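3.2 Seat covers and reported sitting time

Ribbed upholstery of the kind in Figure 2 was the most common cover in the Pradstead homes.

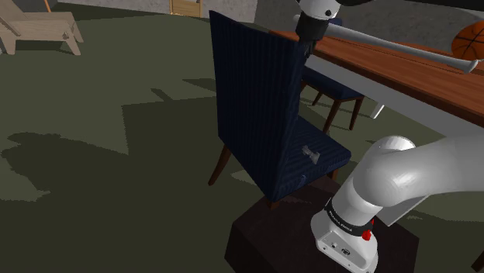 Figure 2. Dining chair with a high back and ribbed navy fabric, rendered view.

Cardoso objected at the review stage that cover type and padding depth had been treated as one variable, and that a ribbed cloth over thin foam should not be grouped with the same cloth over a deep cushion. We accept the point. The two variables were separated before the analysis reported in this section, and the earlier combined scores are no longer used.

Households were recruited by letter in two towns, Pradstead and Culton. Of the 2,000 letters sent, 632 were returned with a usable diary. Each diary covered four evening meals and recorded the time at which each person sat down, the time at which they left the table, and whether they had shifted to another seat in between. Meals eaten away from the dining table were excluded, as were meals at which guests were present. Children under the age of 12 were left out of the seating analysis but were kept in the count of household size.

Cover type was coded by the household from a printed card with swatches of smooth weave, ribbed weave, leather or vinyl, and bare wood. Colour was coded separately as light, medium or dark. Padding depth was measured with a ruler at the centre of the seat, with no one sitting on it. Where the chairs around one table did not match, the diary keeper coded the chair used most often by each adult. Loose cushions tied to a wooden seat were coded as padding but not as cover, following the practice in Rebelo's earlier work on café seating.

Sitting time rose with padding depth up to a moderate thickness and then levelled off. Once depth was held constant, the difference between smooth and ribbed covers was small and did not hold across both towns. Bare wood remained lower than all other groups. Backrest height had a clearer effect: adults in high-backed chairs stayed at the table longer after the plates were cleared, and this was true in Culton as well as in Pradstead. Dark covers were over-represented in homes with young children, which may reflect a preference for fabrics that hide stains. We did not ask about cleaning habits and cannot test this.

The diaries have known limits. Times were often rounded to the nearest five minutes, and the end of a meal was judged differently from one household to the next. All diaries were kept in November, when evenings are dark and few people eat outdoors. A summer round would be needed before the results could be applied to the whole year. The Morikawa comfort scale was included on the last page of the diary, but too many respondents left it blank for the scores to be used. Section 3.3 deals with table height.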